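Open day at Bravbridge – quick notes

Got to the Bravbridge open day just after 8 in the morning, July, already warm. Parking full, ended up by the Tulholm depot and walked back. Badge number 913, coffee from an urn, no milk left. Sign-in sheet says up to 100 visitors a day and it felt like all of them were in the lobby.

Went straight for the electrical parts benches. We buy breakers and push buttons for panel work so that was the bit I came for. First table is laid out in squares with blue tape, parts set down inside the squares. Nice chunky green button, the kind with the contact block clipped on the back.

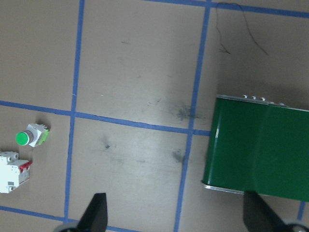
Green push button and a breaker with red toggles, sharing a square.

I like tape for this. Cheap, and you can redo it in a lunch break. Lines here are not perfectly straight, ours arent either. Took a note of the spacing to try at home – then lost the note.

The conveyor
Small thing, long and narrow, dark green belt, metal rail down the front with angled brackets under it. Sits right on the paper. I had pictured something twice the width. For breakers and buttons it would be plenty, and it would fit the end of our packing bench if we moved the label printer. Asked about price, got a Vumance brochure with 3 pages on belts and no prices in it.
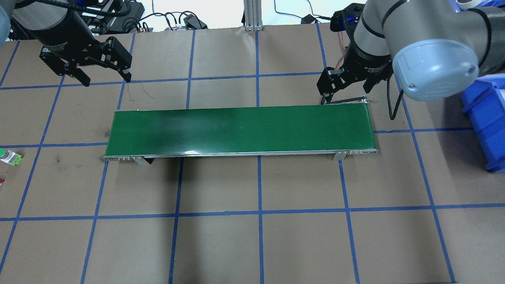 Breakers
Same table, other side of the rope. Single white breaker lying on its side near the right edge, red toggle, no other loose parts on the table. The overhead lights throw a big white glare on the belt, worth thinking about if you're inspecting anything shiny on it. We have the same trouble with our tubes at home. Matte belt maybe?

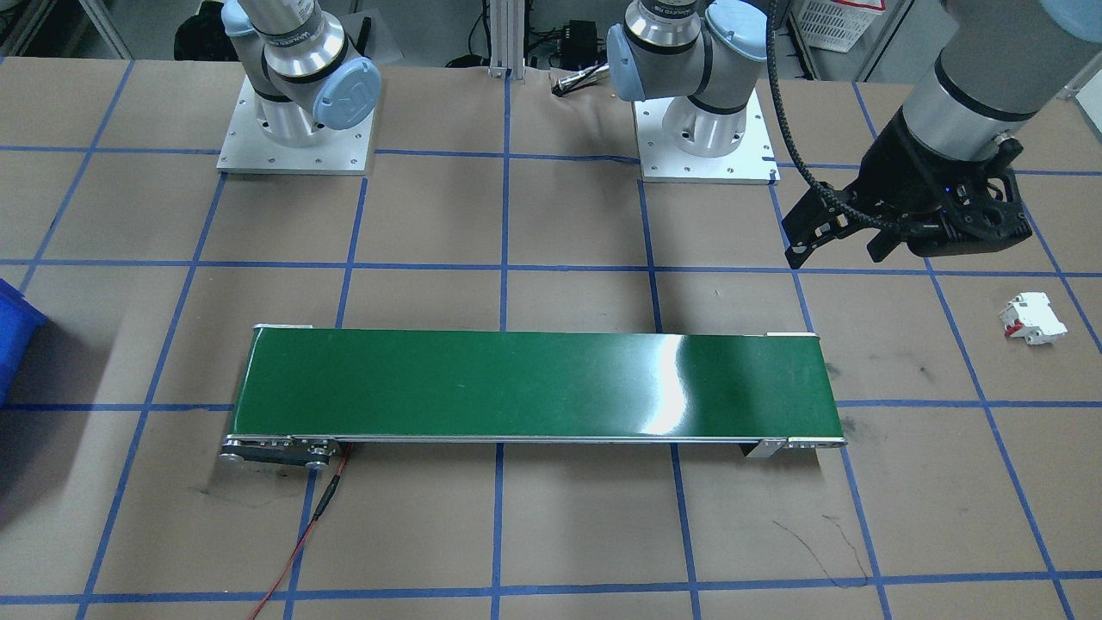

Small parts and the side bench
Little white plastic cross-shaped piece in one square, raised block in the middle and tabs on the sides. Didn't catch what it goes into. Side bench was more like real life: cables in tangles, power bricks, a coil of yellow and orange wire. Made me feel better about my own shop.
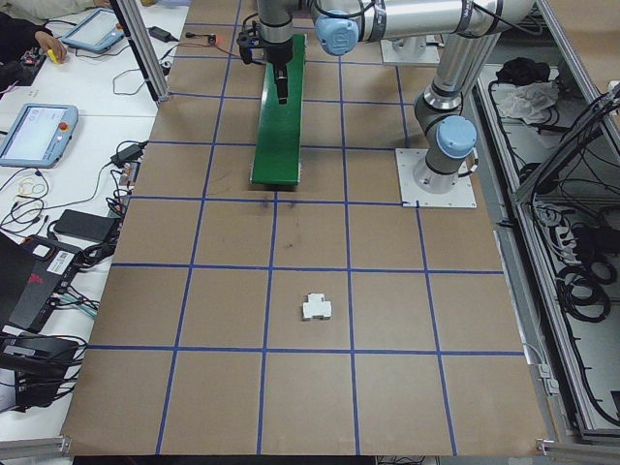 Getting there and food
Bus from the Wilczyńska stop is easier then driving. Sandwiches ran out before noon, bring your own. Gift shop is pens. Would go again for the benches, would skip the intro talk – too long and the mic kept dropping out. Brochures are in my bag if anyone at work wants them.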